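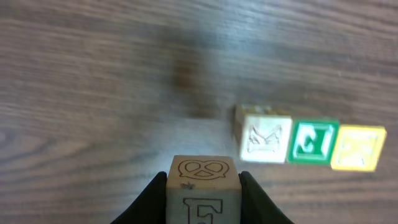 Robotics » Manipulation » Household Tasks

Category: Applied Automation

4. Tabletop Chores and Near-Surface Work

4.1 Task selection

The question of whether machines are ready for household and shop-floor chores is often answered with the most impressive demonstration available. This section takes a narrower view. Sorting small goods, putting toys away and lining up parts for inspection are jobs that people perform without attention, and they make a fair first test. Wooden alphabet blocks serve well as a stand-in, being cheap and close in size to many shop items. A block carved with the letter F, held between two black fingers beside a row of white, green and yellow blocks, shows the kind of grasp the task calls for. Neighboring blocks leave little room for a finger to pass, and a faulty approach can disturb a whole row.

The Lemma protocol scores each attempt on two outcomes: whether the item was secured, and whether the surrounding items stayed where they were. Across 1232 attempts at the Ralatlow site, an attempt counted as complete only when both outcomes were met. Speed was recorded but did not enter the score.

4.2 Surface effects

Errors were seldom caused by the block itself. The larger share came from the surface. Household tables are finished to please their owners, and a varnish that looks attractive in a kitchen can return enough light to hide an edge. Shadows raise a related problem – the arm often casts one over the same area it must inspect. The Bindenov controller handles this by taking a second reading from a slightly different height before the fingers descend.
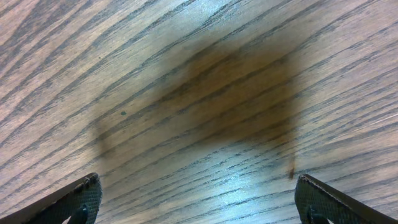 Figure 4. Open gripper over a wooden surface, with glare between the fingers and a diffuse dark shape beyond them.

Strong wood grain adds to the difficulty. Long, dark streaks may be read as the border of an object, and small marks can be mistaken for parts. In a shop, the usual remedy is a plain mat. In a home, that remedy is less welcome, and a machine that needs its own tablecloth has passed some of the work back to the person it was meant to help.

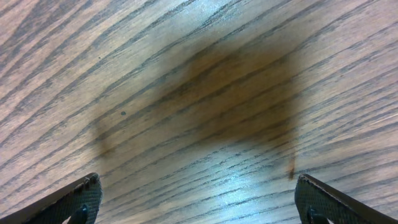 The second reading removed most false detections but lengthened each cycle. A limit of 2 readings per attempt was therefore set for all later trials. Where both readings disagreed, the controller was required to stop and report the conflict. These stops were scored as incomplete, a strict rule that some operators at Ralatlow opposed.

4.3 Two-arm operation

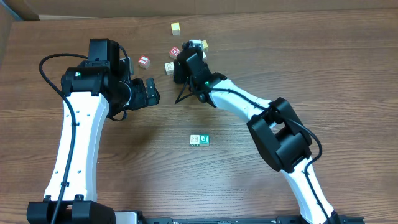 Sharing a table between arms introduces questions of order and right of way. The Stirnum scheduler assigns each item to one arm and reserves the space around it until the move is finished. Crowding limits the benefit. With the right gripper pointed down among blocks near the far side of the table, some of them are partly hidden behind it from a raised viewpoint, while the touching pair in the open center remains in plain view. The scheduler therefore prefers open items first and returns to crowded areas later.

Under the present rules, a shop could assign simple sorting to such a system provided that a worker remains within call. Home use is harder to support. A completion rate of 80 percent may be acceptable at a bench where rejects are checked, but a family would soon tire of correcting the remainder. Trials with soft goods and mixed containers are planned for November and are outside the scope of this section.

Comments (3)

benchside_r: We tried matte mats on our packing line and the false picks dropped right away. I would like to see that comparison in the next version.

Tallgrass: Was the score of 80 percent set as a target, or is it only there for argument? The text could be read either way.

mk_fixtures: I agree with the operators on the stop rule. A machine that asks for help should not get the same score as one that knocks over the row.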